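Workshop notebook, November, entry 51

Started a bit after nine, with the kettle on and the heater ticking away to itself. I had meant to finish the Vorley chair first, but the glue on the back rail wants another night in the clamps and I have learnt my lesson about hurrying that sort of thing, so the bedside cabinet got my whole morning instead. No complaints from me, as I have grown very fond of it.

For anyone picking this book up after me: it is the single-drawer cabinet from the Kusby house, the dark reddish-brown one, job 118 in the ledger. Lucinda Thibodeaux rang in the summer to say the drawer had been sticking for years and that she had got into the habit of thumping it with the heel of her hand every night before bed, and could we please do something before she went through the front of it. We had it here for a fortnight, and it went home last week, and today's entry is really the follow-up visit and what I want to remember from it.

What we did, in short. The runners were worn hollow towards the front, so the drawer dropped as it came out and then jammed against the rail on its way back in. I let in new strips on both sides and planed them down a shaving at a time, trying the drawer between every pass (tedious, but it is the only way I know). Candle wax on the runners, then paste wax, then a good rub with an old bit of flannel. Inside, I only cleaned. Warm water, a drop of soap, a cloth wrung out until it was nearly dry, and then plenty of air. The inside came up a lovely amber colour once the years of talc and hairgrips were out of it, and I was glad I hadn't been tempted to put any polish in there. Polish inside a drawer smells for months and gets into the handkerchiefs.

The top I left well alone apart from a wipe and one thin coat of the Mbeki wax. Tamsin Pettigrew wanted to cut it back and start again, and we had quite a long and friendly argument about it over biscuits. Her view is that a high shine shows every fingerprint. Mine is that it has had that shine for longer than either of us has been in the trade, and a bedside table is allowed a few fingerprints. We left the shine.

So, the visit. I drove over to Kusby mid-morning with the small toolbag, a candle stub and a block plane, just in case. The cabinet is back in its old place by the bed, up against the pale wall, and I had to remind myself to look at how it stood before I touched anything. The floor there runs downhill a little and I had packed one back foot with a sliver of veneer when we delivered it. Still in place and no rock at all when I leant on it.
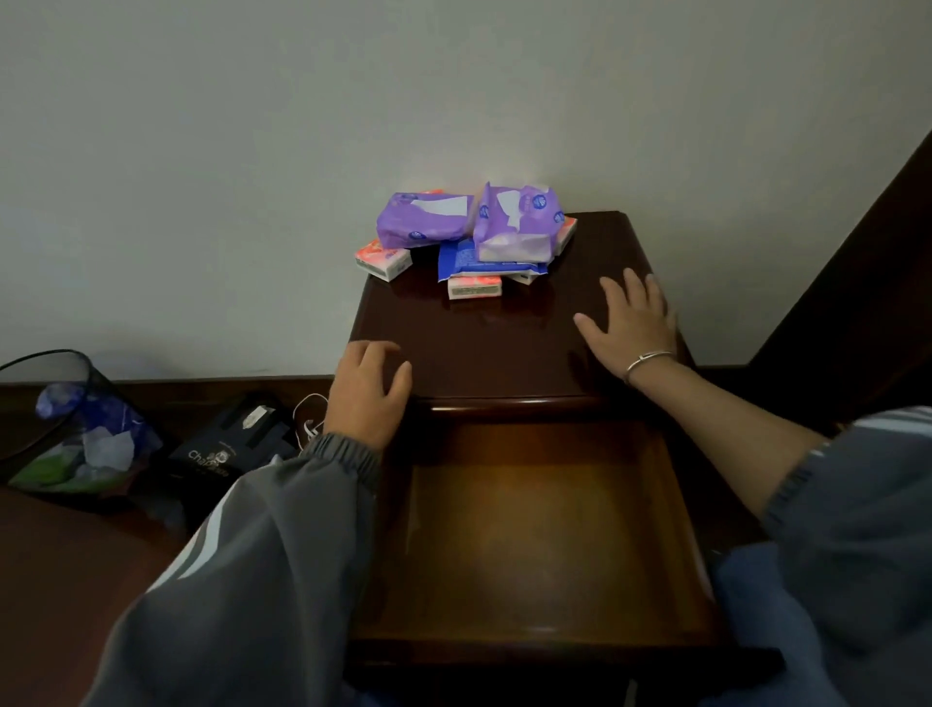
The drawer comes out to its full length now and stays level, and I could feel no drop at the front when I pressed down on it. I pulled it and pushed it more times than was strictly needed, I admit. Lucinda hadn't filled it yet. She is still deciding what deserves to go in, and meanwhile all the tissues are living in a heap at the back of the top, the purple packs and the little orange flowery ones together. I suggested they would be very happy in the drawer and she said she would think about it.

One thing to watch: damp. The bedroom is on the cold side of the house, and if the drawer tightens by January I would sooner wax it again than take more off the runners. You can't put a shaving back.

Before leaving I gave her the rest of the tin and wrote the instructions on the lid. A very thin coat, twice a year, and leave it overnight before buffing.

Still to do: order more flannel, ring Kistton about the brass screws, look at the clamps on the Vorley chair before anyone moves it. Tamsin has the block plane.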